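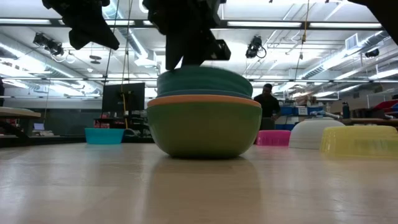

Good practice around a bench robot: kitchenware tasks

Updated 11/1/23

These tips are for anyone setting up stacking, sorting or handling jobs with ordinary kitchen items. Most come from the Pretow bench rules, with a few additions from people who work with the arms every day.

Choosing bowls and tubs

Buy plain ones and buy spares. Plastic nesting bowls are cheap and survive a drop. Pick sizes that are clearly different, so the gripper has a rim to find when one sits inside another. Strong colours help you tell at a glance which piece is where. Write the set number on the base in marker, never on the side where a camera will pick it up.

Keep glass and china off the bench. Sharp knives are not allowed at all, even in a closed block.

Setting the speed

For a new task, cap the arm at 200 mm per second. Go up to 300 only when the task has run cleanly for a full session. Write the change in the log with your initials - a speed nobody has written down counts as not approved.

When pressing down on a stack, stop at contact and let the item settle. Pushing harder jams the bowls together, and you will spend the next ten minutes prising them apart.

People near the bench

Watching is fine from outside the reach of the arms. Tie back long hair and take off lanyards before you step up to reset anything. Pause the arms first, then reach in. One person resets at a time, and the same person restarts.

Floor and cables
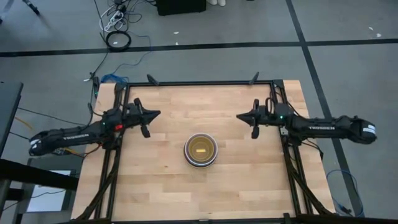

Floors get less attention than benches and cause more trips. Check yours before the arms are switched on and again at the end of the day. Coil spare cable and move it back from where people stand. Loops like the blue one trailing on the carpet at the bottom right should be picked up, and power strips kept well clear of the table, as with the cluster at the far side. Tape on carpet lifts at the ends after a few weeks, so press it down or replace it.

Cleaning

Wipe the bench top with a barely damp cloth. Wooden tops need a coat of oil each May. Wash bowls in warm water with a little washing-up liquid and dry them fully, as a greasy rim slips in the fingers. We use Flasudo wipes on the gripper pads, with the power off.

End of session

Park the arms, switch off, then stack the bowls by size in the Metex crate. Faults go on form 242, one fault per form.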